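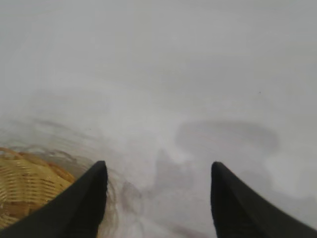

Brikham College, Department of Geography and Local Studies

Do people really read bus timetables? Second-year project report

The council says the new printed timetables at Brikham stops have "improved confidence in the service". We could not find out what that was based on, so we asked passengers ourselves.

We stood at four stops on the Emell route on a Thursday and handed out 183 forms. We got 155 back. Most people said they knew the timetable was there. Far fewer could say when the next bus was due without looking at a phone. One person had used the same stop for years and thought the sheet was an advert.

The leaflet also claims that 2000 households "engaged with" the redesign. As far as we can tell, this means a leaflet went through 2000 doors. Ours got one too and it went in the recycling.

We are wary of our own results as well. People in a hurry did not stop for us, and they may be the ones who know the times best. Question 3 was badly worded and we have left it out. The stop at Iltier Road had a late bus that morning, so the answers there are grumpier than the rest.

We would like to see the council try two stops with no printed sheet for a month before spending any more on them.

Comments

tjoa_lane: My mum reads the sheet. She has no phone. Did you ask anyone over 70?

Pete from the 4: what was question 3

emellrider: They changed the times in January and the sheet at my stop is still the old one.

Filed under: Student work, Transport, Surveys

Contact the department | © Brikham College | Back to top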